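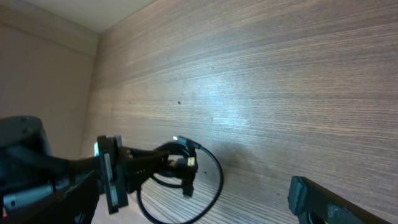

Ostier Table: Your Questions

Is it real wood?
The grain is. It runs lengthwise and refuses to line up with anyone's floorboards.

Can I return it over a small dark fleck?
No. Flecks are included in the $2120.

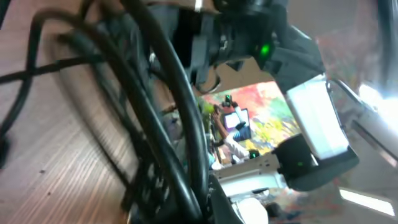
Photo: Sulemana

What about cables?
Bundle them before they breed. The Grisident tie kit is $46, or use string.
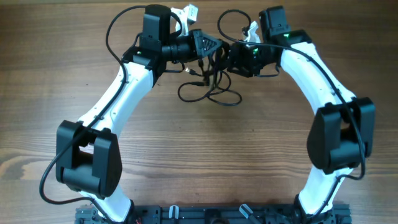
Warm brown grain, running side to side.

Does the colour change?
A little, near a window. Shift the fruit bowl now and then or you'll own its outline forever.

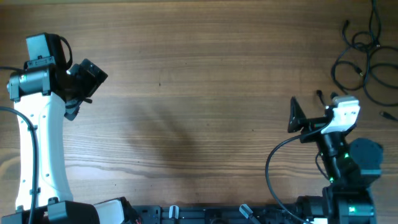 Indaleck workshop, finisher and reluctant answerer of emails

How do I clean it?
Damp cloth, along the grain. Not the scourer, mate.

Will it fit through my door?
The top is 160 cm long. Measure first, then ring us.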